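Slide 1 — title. Wait for the room to settle.

Hi everyone, thanks for coming back after coffee! I get to talk about grippers on wires, my favorite subject right now. Two setups: the Plimadix fingers and the Handance fingers, same arms, same Ko controller, same baskets. We logged 1272 grasps in February, 898 of them with Plimadix. 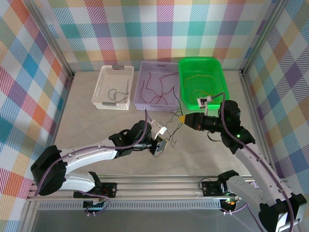
Kazimiera Kalinowski asked during the dry run whether sorting wires by color makes the job too easy. Good question, so take it early. Color helps the cameras find a strand. It does very little for the fingers once three strands are crossed.

Slide 2 — what the fingers have to do

Close on something thin, hold it, let go cleanly. Letting go is harder than it sounds! Go slowly through this part.

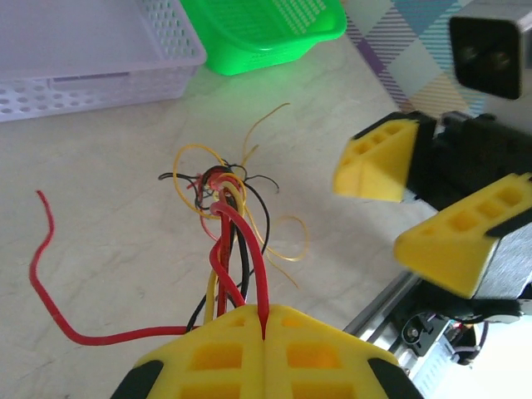
Then the force settings. We tried 21 of them on the Ko before picking one for each pair of fingers, and I'd happily have tried more. Mention that the low end was better than I expected with thin insulation.

Slide 3 — one strand at a time

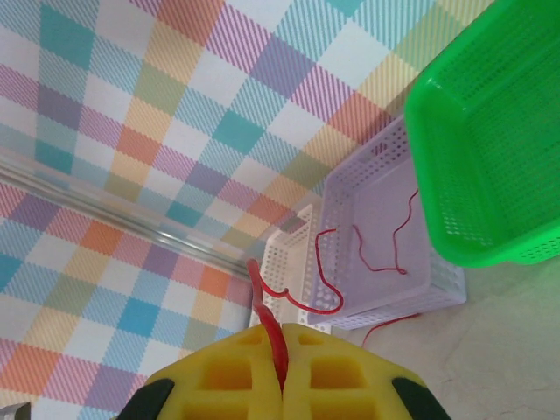

Single pickups are where I'd start anyone who is new to this. You learn the wrist angle quickly, and you learn how fussy the approach height is. A thick red strand pinched right at the seam, with the tip poking up above the fingers, is the kind of grip I like for a first test — plenty to hold, and the wrist camera sees the end. Thin strands come next.

Slide 4 — bundles

Say the word "tangle" and move on to the fun stuff. Twisted bundles need both arms and a lot more patience.
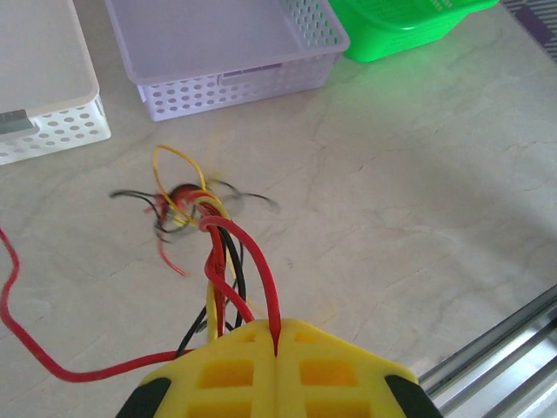 Someone at Drirkham wrote back that they would rather put the money into a second wrist view than into new fingers. Fair point, and I'd love to see their numbers next to ours. Read the reply out, then open it up for questions.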